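Your robot's planner should be allowed to say "I don't know"

I've been writing software for robot arms long enough to have strong feelings about log files, so consider yourself warned. What I want to argue about today is a small piece of tooling that almost every manipulation team skips, and that I think causes more wasted weeks than bad hardware and bad cameras put together. I mean the bit of code between perception and planning. The glue. The part that gets written in an afternoon by whoever's free and then lives forever.

Quick background on my setup so you know where I'm coming from. I work on kitchen tasks. Trays, plates, ovens, the sort of thing any ten-year-old can do half asleep. We have an in-house planner we call Boltis, and a logging and replay tool called Studstead that started as my side project and is now the only thing I'd save in a fire. Neither one is glamorous. Boltis takes a list of objects with poses and a goal, and spits out a sequence of motions. Studstead records everything the robot believed while it was doing those motions, so you can scrub back and forth afterward and find out where it went wrong.

And here's my complaint. For most of its life, Boltis got fed a lie. A very tidy lie! Perception would look at the table and come up with a tray at such and such a position, tilted so many degrees, and a plate over there, and an oven door, open. Each of those was really a guess with a big fuzzy cloud around it. But the message type had room for one pose per object and no room for the cloud, so the cloud got dropped on the floor. The planner then planned as if God himself had measured the tray.

You can see why people do it. A single pose is easy to print, easy to draw on a screen, easy to unit test. The moment you say "this object is probably here, but it might be rotated the other way," every function downstream has to have an opinion about that. It's annoying. I've sat there at my desk with a half-finished branch, thinking, you know what, let's just take the top guess and go home.

Foil is what changed my mind. If you've never tried to estimate the pose of an aluminum tray under bright lights, I can recommend it as a character-building exercise. It's shiny, it's crinkled, and it looks different every time you tip it. The crimped rim throws little highlights everywhere, and depth sensors see those highlights and just start making stuff up. Then you put an oven with a glass door right beside it and now you've got reflections on two surfaces. Our detector would happily report a tray with high confidence, pointing a direction the tray had never pointed in its life.
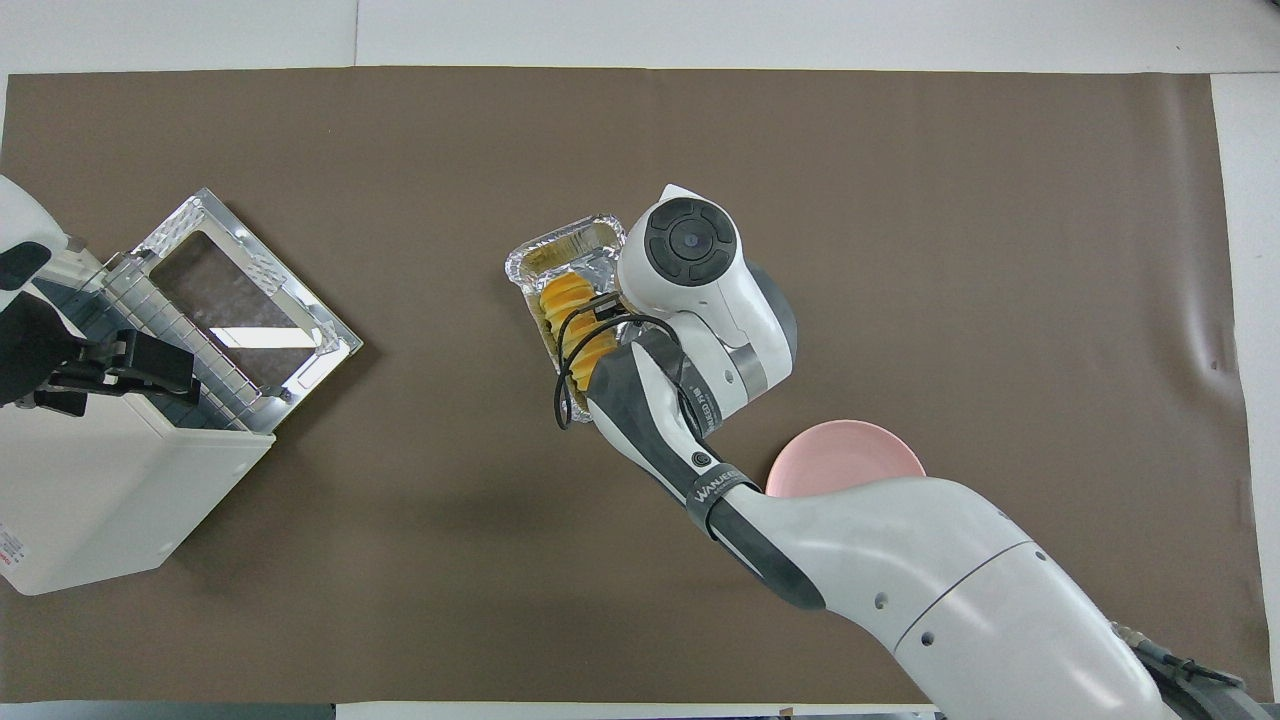 So the score coming out of the detector was useless as a measure of where things were. It told you whether there was a tray. It told you close to nothing about whether the long side was where the model claimed. Those are completely different questions and our message had squashed them into one number, which someone (me, it was me) had named "confidence." Everybody downstream read that as "how much should I trust this pose," which is a perfectly reasonable way to read it and also wrong.

Let me give you the numbers, because I did go back and do the homework. I pulled 2,474 recorded attempts out of Studstead, all tray handling of one kind or another, and sorted the failures by what the robot believed just before things went bad. I'd expected grasp slips to be the big one. Nope. In 60 percent of the failed runs the planner had produced a perfectly good motion for an arrangement of objects that wasn't the one on the table. The motion was collision-free and smooth, the controller tracked it nicely, and every green light we had was green. You could have put those trajectories in a textbook.

That's the kind of bug I find really hard to stomach, since each team can show you that their part worked. Perception points at its benchmark. Planning points at its collision checker. Control pulls up a plot where the two lines sit right on top of each other. And meanwhile there are pastries on the floor.

The usual answer is to make perception better, and sure, please do, I'd love that. We trained on another 1,000 labeled foil views and it helped a bit. But I've come to think of "better perception" as the thing we say when we don't want to touch the interface. You can improve the detector every quarter for years and it'll still be wrong sometimes, and when it is, your planner will still have no way of hearing about it.

What I'd like instead is boring. Let the message carry more than one guess. Let each guess come with some honest notion of spread, even a crude one. And give the planner a third kind of answer besides "here's your path" and "no path exists," namely "I can't tell, go look again." That third answer is the one people fight me on, so let me go through the objections I hear most.

First, speed. Folks assume that planning against several guesses means planning several times, and sometimes it does. In Boltis we keep up to three hypotheses per object and check the cheap stuff first. Most of the time all three agree about what matters for the next motion – who cares which way the tray is turned if you're only backing the arm away from the oven? When they agree you've lost a few extra milliseconds. Our extra planning time came out at 80 milliseconds on a typical tray move. I spend longer than that blinking.

Second, and this is the one I have more sympathy for, the robot looks dumb. It pauses. It moves the wrist to get another angle, maybe pauses again, and anyone standing nearby starts to fidget. We had a demo where the arm took a second look at a tray twice in a row and I could feel the room cooling off. A robot that barrels ahead looks smart right up until it doesn't, and demos are short, so barreling ahead is often the winning move on the day. I don't have a great fix for that. I do think we could stop designing our software for the two minutes when visitors are watching.

Third, calibration. If the spread you report is nonsense, then passing it along is worse than useless, because now the planner is making careful decisions based on junk. Totally fair! I got bitten by this for most of August. Our first spread estimates were so optimistic that the "go look again" answer almost never came up, and I went around telling everybody how confident the system had become. Then I made them too pessimistic and the arm spent its whole life peering at a plate. What got us out of it was replay. Studstead could take old runs, put the believed pose next to where the gripper really made contact, and let us check whether the spread covered the gap. It's dull work and there's no shortcut I know of, but it's a couple of weeks and then it's done, more or less.

There's a fourth objection that people don't say out loud so much, which is that it's just no fun. You get to write a paper about a new network. You don't get to write one about adding a field to a message. I moved a teammate's work back by a good while when I changed that message type, and I broke every test in the repo, and when it was all finished the robot did exactly what it had done before, except it dropped fewer things. Try putting that on a slide.

I should be fair to the other camp here. A lot of smart people think this whole argument is out of date, and that if you train one big policy from pixels straight to joint commands, there's no interface left to argue over. No poses, no messages, no planner. I've played with Cloltatance, which takes that route, and parts of it are lovely. It handles a crinkly tray with a looseness that my code will never have. When it's unsure, though, I can't find out. It doesn't slow down or ask for another look, it just does something slightly odd with the wrist, and I'm left squinting at a replay trying to guess what it was thinking. Maybe it'll learn to hesitate on its own. I'd be happy to be wrong about that one. For now it seems to me the same missing message, moved someplace where I can't get at it with a text editor.

A friendlier compromise might be to keep the learned policy for the fiddly motions and leave a plain old planner in charge of deciding when to start them. We're trying a version of that under the name Wei, and it's early, and half of it is held together with shell scripts. The handoff between the two is, you guessed it, one message. I made sure this one has room for doubt. It also has a free-text field called "reason," which was supposed to be temporary and has become my favorite thing in the whole stack, because now when the arm stops I can read a line like "tray yaw ambiguous, two modes" and go get a coffee while it sorts itself out.

If you run a manipulation project and want to know whether any of this applies to you, there's an easy check. Open the definition of whatever your perception code sends to your planner. See if there's any way at all for it to say that it's seen the object but isn't sure how it's turned. Then look at what the planner can send back, and see if "please check again" is on the list. In the codebases I've been allowed to poke around in, it's usually missing from both, and there's a comment near the top saying TODO with some poor soul's initials on it.

Mine had that comment too. It sat there for three years. The fix took nine days, and four of those were the tests.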